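How Does a Song Get Its Chorus?

Maybe you have sung along with a song before you knew the words. You waited for one part, and when it came, you sang it very loud. This part is called the chorus.

A song is made of parts. The verse is the part which tells the story. Each verse has new words, but often the same tune. The chorus comes back again and again with the same words, so it is easy to remember. Many songs have also a bridge. The bridge is a small part near the end which sounds different from the rest - it takes you from one side of the song to the other.

Let us take the song "Night Bus to Taswood" by the band Hotivar. It has 155 words. In the first verse a girl is waiting for the bus in the rain. Then comes the chorus, with the line "Taswood, Taswood, keep a light on." In the second verse she sits on the bus and counts the street lamps. Then we hear the chorus one more time, and now we know why she wants the light.

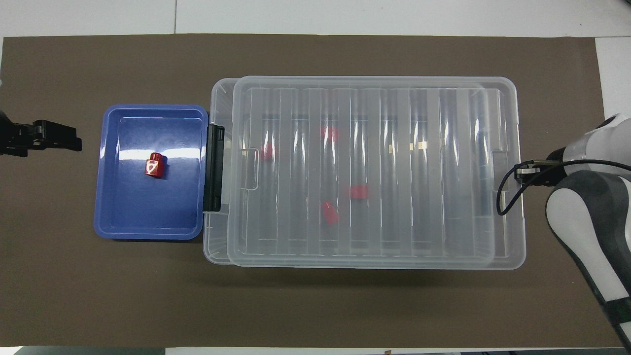 A young reader in Vitgate wrote to us that her favorite song has no chorus at all, and she asked if it is still a real song. Yes, it is! Some very old songs have only verses, and the singer tells a long story from start to end. Other songs have only one line which is repeated after each verse. Such a line is called a refrain.

Why do we like it when something comes back? Our brain enjoys to guess what will happen next. When the drums get louder before the chorus, you feel that it is coming. Then it comes, and you were right.

Try it yourself. Choose a song you like and take a sheet of paper. Write V when you hear a verse, C for the chorus and B for the bridge. A lot of pop songs look like this: V C V C B C. If your song looks different, play it again and listen to what the drums do when a new part starts.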